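# Rapport de clôture, poste d'Iltanport

Le programme de collecte confié à la maison Pallero comptait, à la date du 7 février 2023, 1428 séquences validées. Le présent rapport en retient une seule, la séquence 252, au sujet de laquelle Mme Florencia Cisternas a déposé une observation écrite.

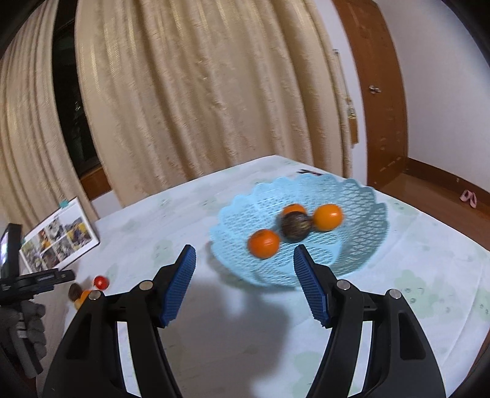
Il convient de rappeler les termes du protocole. L'opératrice travaille à son domicile, à l'heure de son choix, avec la pince à main fournie par l'institution. Elle saisit un fruit, le dépose dans la coupe, puis retire la main. Le geste doit être exécuté à vitesse ordinaire, sans commentaire. Toute séquence comportant une hésitation supérieure à 3 secondes est classée irrecevable, au motif que le système apprendrait l'hésitation avec le reste.

Mme Cisternas avait satisfait à ces exigences depuis septembre. Ses envois parvenaient au bureau de Brurkescombe avant l'aube, par lots de 14, et le contrôleur, M. McAlister, n'avait jamais eu à lui écrire. La séquence 252 fut la première qu'il lui retourna. On y voyait la pince s'avancer vers la coupe bleu clair, les mâchoires grandes ouvertes, et s'arrêter devant les mandarines. L'arrêt durait 14 secondes. Aucun fruit n'était saisi.

Le formulaire de rejet prévoit une case réservée aux explications, que les opérateurs laissent vide. Mme Cisternas la remplit en ces termes :

« Monsieur, j'ai l'honneur de vous informer que l'arrêt était volontaire. Le fruit sombre, au milieu des autres, était celui que ma mère mettait de côté pour la fin du repas. J'ai voulu savoir si je pouvais le prendre comme on prend n'importe lequel. Je n'ai pas su répondre dans le délai. Je vous prie de ne pas retenir cette séquence sur mes honoraires, mais de ne pas l'effacer non plus. »

M. McAlister garda le formulaire sur son bureau pendant presque 3 semaines. Le règlement ne connaissait que deux issues, la validation et la destruction. Il consulta le service juridique, qui le renvoya au service technique, lequel lui demanda s'il avait bien vérifié l'étalonnage de la pince. Il l'avait vérifié. Il revit la séquence plusieurs soirs de suite, après le départ de ses collègues, et finit par remarquer qu'il retenait son souffle chaque fois que l'appareil s'immobilisait.

Il prit alors une décision qui n'entrait pas dans ses attributions – la direction la lui a reprochée depuis, en des termes mesurés. Il inscrivit la séquence au registre des gestes complets, sous un intitulé qu'il dut créer : « attendre ».

L'apprentissage eut lieu à la date prévue. Lors des essais de réception, le bras de Pallero rangea les fruits qu'on lui présentait avec la régularité attendue. Au neuvième essai, il s'arrêta au-dessus de la table, les mâchoires ouvertes, puis reprit son mouvement. Le technicien nota une latence du réseau.

M. McAlister, présent dans la salle, signa le procès-verbal sans y porter de réserve. Il adressa le soir même à Mme Cisternas le règlement de la séquence 252, au tarif ordinaire, accompagné d'une lettre dont il n'a pas été conservé de copie.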